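Chapter 7
Shared Workrooms: Desks, Seating and Circulation

After reading this chapter you should be able to tell the three main zones of a shared workroom apart, measure the clearance behind an occupied chair, and explain why a room that meets its area allowance on paper may still be hard to use.

7.1 The room as a working unit

A shared workroom is a single enclosed space in which several people carry out different tasks at the same time. Some sit at a desk for most of the day. Others stand, reach for stored items, or move between the desks and the shelves. Chapter 6 dealt with the single workstation and treated the person using it as fixed. Here that assumption is dropped, and the space between workstations becomes the main subject.

For planning purposes the floor is divided into desk zone, storage zone and circulation zone. The desk zone includes the work surface and the area swept by the chair when it is pushed back. The storage zone includes the shelving and the floor that a person needs in order to stand, bend or crouch in front of it. The circulation zone is whatever remains. Planners who draw it first usually draw it too wide, and those who draw it last often find that it has been used up by the other two.

Zones may overlap, but only where the overlapping uses are brief. A person taking a folder from a shelf can stand in a walkway for a few seconds without much effect. A person sorting the contents of that shelf can't.

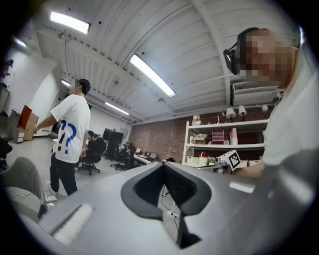
The long desk run is the most common arrangement in rooms of this type. Work surfaces are joined end to end, normally along a wall, and the chairs stand in a line on the open side. Power and network outlets can then be served from one continuous channel, and the other side of the room stays free for standing work. The drawback is that every chair backs onto the same strip of floor. If two neighbors push back together, the strip narrows at both places, and anyone carrying equipment has to wait.

Swivel chairs on wheeled bases need more floor than their plan dimensions suggest. The base turns, the casters trail outside the line of the seat, and the user rarely returns the chair to the same position. In the Grukunstead survey, positions were marked on the floor at the start and end of each working day for 14 days. Of 774 recorded positions, 79 lay wholly outside the desk zone as drawn. Most of these were at the ends of the run, where users turned to talk to people standing behind them.

Large display screens on floor stands are a separate case. A stand is usually placed in a corner to keep its feet out of the walkway, but the viewing area in front of it must also be kept open while the screen is in use. The Birkett method counts this area as circulation space. The Nuller method counts it as desk space, and so gives a smaller circulation figure for the same room. Results from the two methods shouldn't be compared directly - a point taken up again in Section 7.4.

7.2 Terms used in this chapter

Back clearance: the distance from the rear edge of an occupied chair to the nearest fixed object or opposite chair.

Reach strip: the floor in front of shelving, measured to the heels of a person bending forward with one arm extended.

Run: two or more work surfaces joined without a gap.

Pinch point: any place where the circulation zone is narrower than the width set for the room. In the Curkodano worksheets at the end of the chapter, pinch points are marked with a short double line on the plan.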